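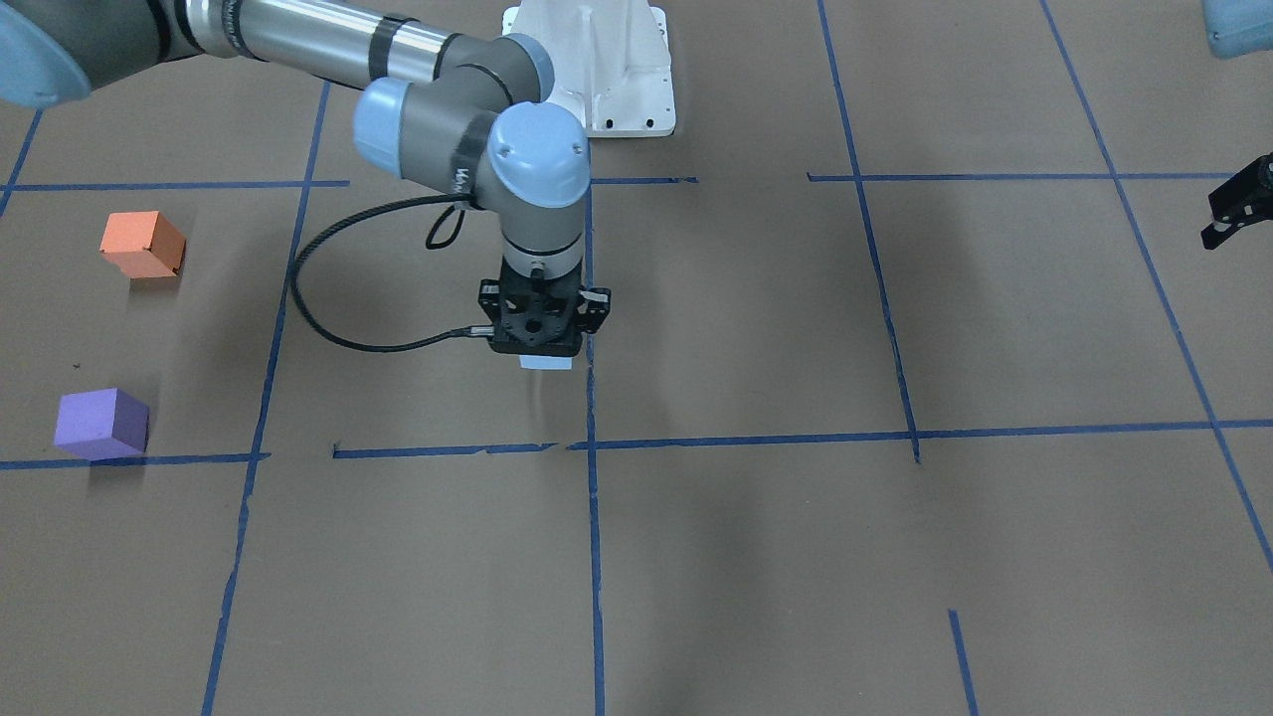
Home | Modules | Handouts | Timetable | Contact

Web Measurement, session 4: campaign tagging and why your traffic report is wrong

Notes only, not a full write-up. Read with the slides open if you can. Bring your own tagging sheet to the Monday session, even if half done.

Recap from last time

Visit = a run of page views by one browser, closed by a gap. Source = where the browser says it came from. Medium = what kind of place that was. The first is mostly reported by the browser, the second is mostly worked out by the tool using its own rules. Different tools, different rules. So two tools on the same site won't agree and there's no point spending a week trying to make them.

The "direct" bucket

Direct does not mean someone typed the address. It means the tool had nothing to go on. Into the bucket go:

- typed addresses and bookmarks (the ones people think of)
- links in PDFs and Word files
- links in most chat apps
- email links opened in a desktop mail program
- anything where a redirect dropped the tags on the way

Skikotia case, the outdoor shop we used in session 2. Direct was some 80 per cent of visits in the week after the spring newsletter went out. Manager was delighted, thought the brand had taken off. Newsletter links had no tags on. Tag them and most of that moves across to email, where it should of been all along.

First thing to check with a direct spike: landing pages. Nobody types a long product address by hand. If the spike lands on deep pages, it's untagged links.

Tags: the parts

Source: who sent them. Newsletter name, site name.
Medium: email, social, paid search, print. Short fixed list.
Campaign: the thing you are running. Spring sale, members' offer.
Content: which link or which version. Optional, use it for testing two buttons against each other.

Source and medium get mixed up every year. Ask: could I have several of these under one heading? Two newsletters, one medium (email), two sources. Fine.

Rules for the sheet

1. Lower case everywhere. Email and email are the same to you, but "Email" and "email" are two rows in the report.
2. Hyphens, no spaces. Spaces turn into percent signs and codes, and someone will copy them wrong.
3. One person adds new mediums. Everyone else picks from the list.
4. Never tag links inside your own site. It starts the visit's credit over again and the real source is lost. Most common fault in last years coursework.
5. No customer names or email addresses in a tag. Addresses get stored in logs, shared, pasted into chats.
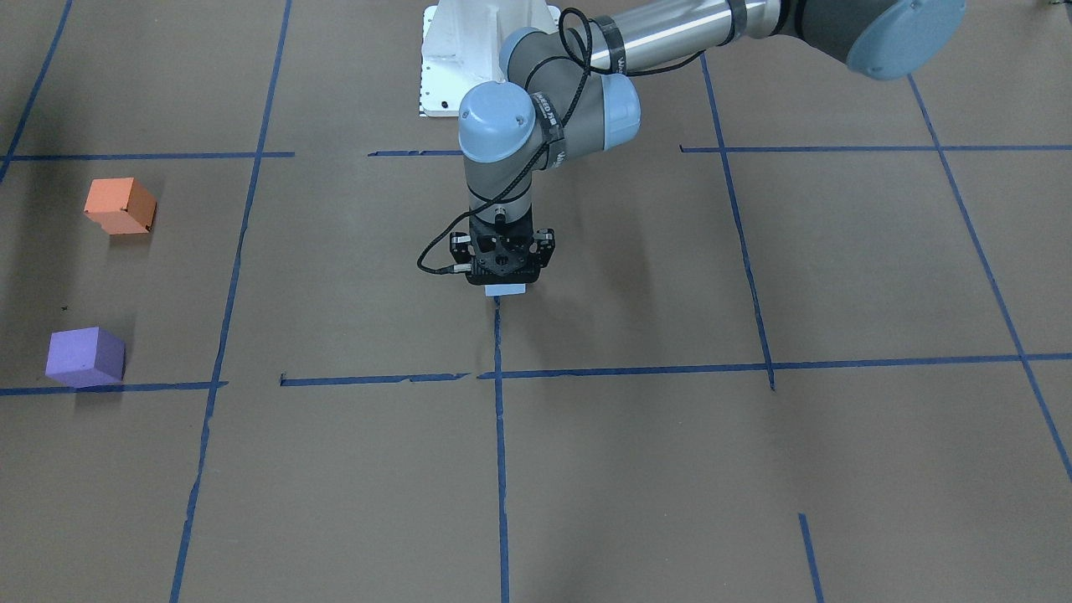 Rule 4 again as it matters for the exercise. Visitor comes in from a paid ad, clicks a home page banner you have tagged as "banner", buys. Report says banner made the sale. Ad gets nothing. Somebody cuts the ad budget. If you want banner clicks, record them as an event, leave the address alone.

Redirects

Uller (the link shortener on the lab machines) passes tags through by default. Drovent doesn't unless the "keep query" box is ticked, and it is off on new accounts. Test every short link before it goes out: click it, wait for the page, look at the address bar. Tags gone? Fix the redirect first, then resend.

Also watch for sites that force the www or add a slash at the end. Sometimes tags survive, sometimes not. Same test.

Cleaning up old data

Mostly you can't. Raw rows stay as they were collected. What you can do is group them afterwards with a lookup table, old value on the left, wanted value on the right. The practice file has 17 spellings of the same newsletter, so make the table before you make any chart. Keep the untouched file. Note the date you changed the rules, otherwise next May somebody compares the two years and finds a jump that isn't there.

Exercise

Work in pairs, Shaikh lab. Take the practice file and:

a) list every medium in it and mark which to merge
b) find the landing pages behind the direct spike
c) write tagged links for one email and one printed flyer, same campaign
d) run both through Drovent with the box off, then on, and write down what the address bar shows

Hand in the sheet and half a page on (b). Screenshots not needed. If your totals don't match your partner's check the time zone setting before you ask me.

Next time: goals, and what counts as one.

Related handouts
Session 2: reading server logs
Session 3: visits, visitors and page views
Session 5: goals and events
Lookup tables in a spreadsheet
Coursework brief and marking grid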